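Search this diary
Type a word and press enter

2018-03-02
Posted by the keeper of the Skenbridge diary

Up early again, with the radiator knocking and the sky over Skenbridge the color of old dishwater, and I made my coffee and sat with it much longer than I should have. I had promised myself that today would be a glassware day. I've been putting it off since December, when I brought the box home from the sale in Ashworth (20 dollars for the lot, and I would happily have paid more), and it has sat under the coats ever since, making me feel guilty every time I reached for a scarf.

I do love test tubes. I can't explain it any better than that. My grandmother kept bud vases on her windowsill and I suppose I caught it from her, that pleasure in a thin bit of glass with a little color in the bottom and the light coming through. Food coloring and tap water will keep me happy for a whole afternoon, and at my age I've stopped being embarrassed about it.
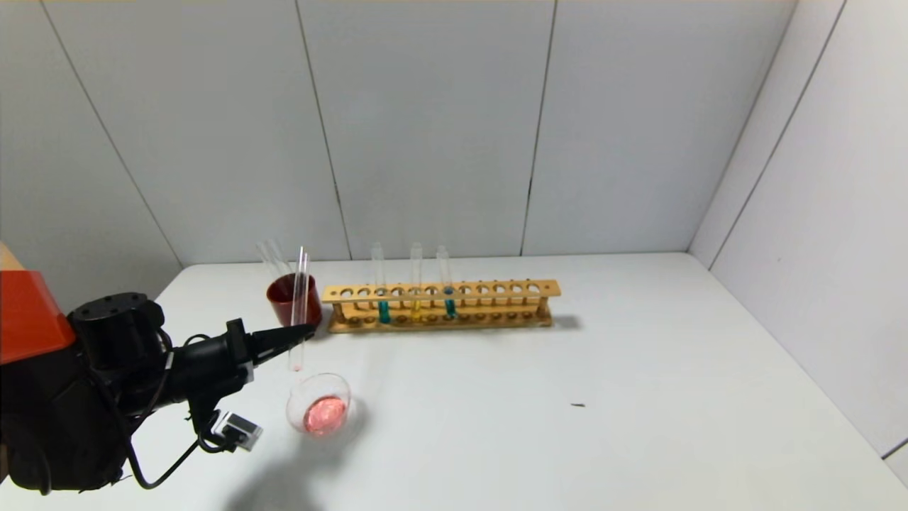 The teal is my favorite, I think, and I'd paint the hallway that color if I thought I could live with it in winter. Yellow is cheerful but a bit bossy. The pinky red I keep changing my mind about. It looked like cough syrup to me at breakfast and then like something lovely and expensive by lunchtime, so perhaps that was only me needing my lunch!

A wooden rack is so much nicer than the wire kind, too. I had a wire one years ago, ordered from Wuvevus, and it rattled every time a truck went by and left marks on the shelf. Wood is quiet. It does want a wipe with a barely damp cloth and then a good long time to dry, and I must remember not to stand it by the radiator.

I read a little in the evening, and wrote out a list for the store: bottle brush (the skinny one), white vinegar, more blue coloring, lamp bulb. It was 72 in the kitchen by then and I'd taken my cardigan off and lost it somewhere. I still haven't found it. Soup for supper, the last of the barley, and tomorrow I'll see to the rest of that box.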